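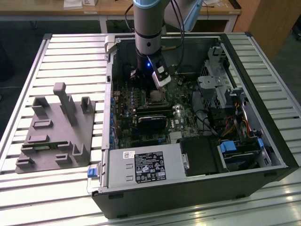 Veronika Hofstetter

20 Mar 2022 – Halness, the computer refurbishment workshop run by Valdebenito, has published its revised procedure for stripping and rebuilding desktop tower computers. The procedure covers intake, opening, component removal, cleaning, testing and reassembly, and replaces the bench notes in use at the workshop until now. It takes effect at both Halness benches immediately.

The main change concerns the order of work. Each tower is now laid on its side and the side panel taken off before any cable is touched. The memory comes out first, followed by expansion cards, drives and finally the processor. Under the old notes the drives were removed first, which meant that power cables were often moved twice.

The revised order was tried on 318 towers of mixed age and make. Of these, 92 needed a replacement part before they could be passed for reuse, most often a power supply or a case fan. A further 71 were broken down for spares. The remainder were cleaned, tested and rebuilt with their original parts.

Processor sockets receive a section of their own. Old thermal paste is to be cleared from the processor lid before the retaining lever is lifted. The processor is raised vertically, placed in a lidded tray and labelled with the number of the case it came from. Sockets are then checked under a magnifier for bent contacts and fitted with a cover if the board is to be stored.

"Most of the damage we recorded under the old notes was to sockets and memory clips," said Renata Herrera, workshop manager at Halness. "The new sequence leaves more room around both, and it puts the checks at the point where the part is still in view."

Drives are handled separately. Where a drive is held by plastic latches, both sides are to be released before it is drawn out. Screwed drives are removed with the screws bagged and taped to the caddy. All drives are wiped or destroyed on site, and the result is entered on the job sheet against the serial number.

The document also sets out how parts are stored. Memory modules are sorted by type and capacity, expansion cards are kept in antistatic bags, and loose cables are tested before they go back into stock – a step that was previously optional.

The procedure runs to over 200 numbered steps and is available as a printed binder or a file for screen use. Printed copies will be sent to partner workshops in May. Requests for copies should be addressed to Iara Pereyra at the Halness parts desk.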